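Planning next year's gripper budget, part one. Fallow bench, before I signed anything.

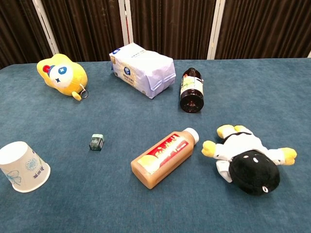 Seven objects on the blue cloth: two plush toys, a soft pack, two bottles, a paper cup, a very small green box.

Vidar Kvam wanted one parallel gripper for the lot. The quote from Moen was 2,076 per unit, fingertips extra. Fingertips are always extra.

The mix sets the spec. A cup standing upside down and a glossy dark bottle on its side want different grip force. The tiny box sets minimum opening and fingertip width.

Spares: I've budgeted 300 per arm for pads and cables. Dilani Bhuiyan thinks that's light. She's kept the wear log — 22 pad changes on the old unit — so I've moved it to the top of the October review.

Suction stays on the list as an option. Plush won't seal well, and I'm not paying for a second compressor to find out.

Current plan: three units, one held back as a spare, delivered to the Brornex site. Lead time still unconfirmed. If you've run mixed soft and rigid items on a single gripper, send me your pad material and cycle counts.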